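White on white, and a planner that waits

My planner, Flokinel, had a bad habit. When both arms wanted the same space, each one waited for the other, and after 3000 milliseconds the task gave up.

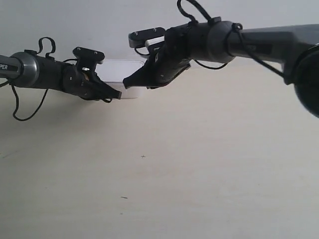
So I changed the rule. Now the arm with the shorter path goes first, and the other one replans every 200 milliseconds. Kwabena Boateng suggested this to me in March and I did not listen — I am sorry, Kwabena.

Perception is the harder part. A pale box close to a pale wall gives the edge detector very little to hold.

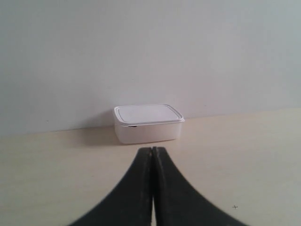

Last changed: Tue 21 January

I lowered the threshold to 10 and let the wrist view correct the pose before the fingers open. The lid rim is the feature I trust most.

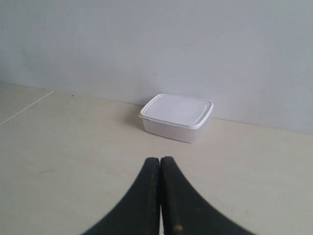
Does the planner need the wrist view all the time?
Only for the last part of the approach. Before that, the pose from the overhead view is enough.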